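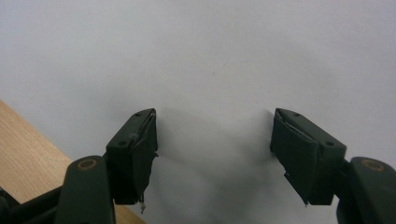 Many readers have asked me in the last weeks how to keep a white surface white, and I want to answer all of them in one place. In March I wrote about oil for wooden tables, and I promised then that the white ones would get their turn. It took me longer than I wished. A white matte surface is a pleasant thing to work on, because small objects are easy to find on it and the light comes back softly to the eyes. It also looks well next to pale wood with a fine grain, where the two meet in one straight line and neither of them is shouting. But matte white and wood don't like the same treatment, and most of the damage I hear about comes from using one cloth and one bottle for both.

Reading time: 4 minutes

I will begin with dust. Please take it away dry, with a soft brush or an old cotton shirt, before any water comes near. When dust becomes wet it makes a thin grey paste, and the paste goes into the matte finish and stays there. You will see it in the evening, when the lamp is low, as a kind of cloud. After the dry cloth you may use a damp one, with clean water and a very small drop of washing-up liquid. Wring it until your hands are tired! Then wipe again with clean water, and dry.

Do not use the sponge with the rough green side. I did it once on my own desk, in the corner where I drink my coffee, and now I have there one shiny spot the size of a saucer. A matte surface can be made shiny very quickly, but I have not found a way to go back. The white "magic" sponges do the same, only more slowly.

For pencil marks I use an ordinary white eraser and light pressure. For ink it depends on the ink, and I would try first in a place which is always covered by something.

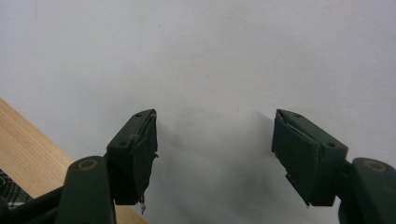 Palesa Ndlovu wrote to me after the last issue that she had given up on cleaning products completely and now keeps only two cloths, a blue one for the white surface and a yellow one for the wood, so that the oil never travels from one to the other. She washes them separately too. She also thinks I was too strict in March about lemon soap, and that her kitchen table has had it for years without complaint. I still would not use it, but I am glad to print a different opinion.

The question of shadows came up also. Several readers believe that their surface has turned grey in the middle, and they send me worried letters. Before you scrub, move the lamp to the other side and look again. If the grey moves with the lamp, there is nothing to clean.

Valentina Cabral asks if the oiled wood can touch the white directly. It can, but leave the oil to dry fully first, and for this I would wait 96 hours in a cool room. Fresh oil creeps, and on white it leaves a yellow line.

In the next issue I will write about felt pads for chair legs. If you have a good glue for them, please send me its name.

Hacer Şimşekoğlu
Wundwood Letter, 29 Oct 2019

We use cookies to remember your newsletter settings. Accept | Change settings

© Wundwood | Contact | Back to top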